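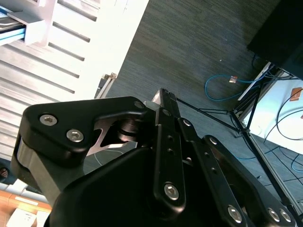
Chapter 4
Where Your Files Live

I lost a term paper once. It was December, two in the morning, and I had written 3 drafts of the thing on a secondhand desktop in my sister's kitchen. Then the screen froze, I held down the power button, and the paper was gone. I cried, ate some cold rice, and started typing again from memory. I got a B minus, and I still think the first version was better!

I tell you this because storage is the part of the computer most of us only think about when it lets us down. In Chapter 3 we spent our time on the processor and memory, the parts that do the work while you wait. Now we get to the part that keeps things after the power goes off. It's slower, it's cheaper, and it has a much longer history than you might guess (there will be punch cards, I promise to be brief).

You'll meet two main kinds of drive. A hard disk drive stores data as tiny magnetized spots on spinning platters, and a little arm swings back and forth to read them. A solid-state drive has no moving parts at all and keeps your data as electric charge in memory chips. For a long time, desktop hard drives have come in a size called 3.5-inch, and cases have been built with bays to fit them. The number comes from the floppy disks of the same era, so don't go measuring the drive and writing to me about it. Gunnlaugur Ragnarsson did, when he was in my evening class, and he was right, and I've had to explain it every year since.
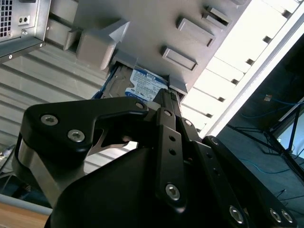 What you'll learn in this chapter

How a file gets broken into blocks and where those blocks go
Why deleting a file usually doesn't erase it
What a file system does, and why your computer needs one
How to read the numbers on a drive's label without being fooled
How to plan a backup you'll really keep up with

Before you start

You'll need to be comfortable with bits and bytes from Chapter 1. If those feel shaky, go back and redo the last few exercises — it's an evening well spent. Khadija Farouk, who taught this course before me, used to make everybody write out the number 649 in binary before she'd say a word about disks. I'm softer than she was, but try it anyway.

4.1 A library with a very fussy librarian

Picture a library with 100 shelves, all the same length.

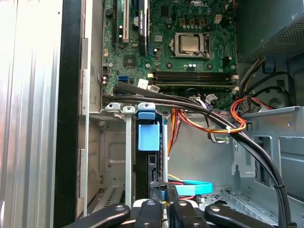

Every book that comes in gets cut into equal chunks, and each chunk goes wherever there's a free shelf. One novel might end up in four different rooms. The only reason you can ever read it again is that the librarian keeps a list at the front desk — title, chunks, shelves, in order. Lose the list and you still have all the pages, but good luck finding chapter two. That list is the heart of a file system, and we'll build a small one on paper before we look at a real one.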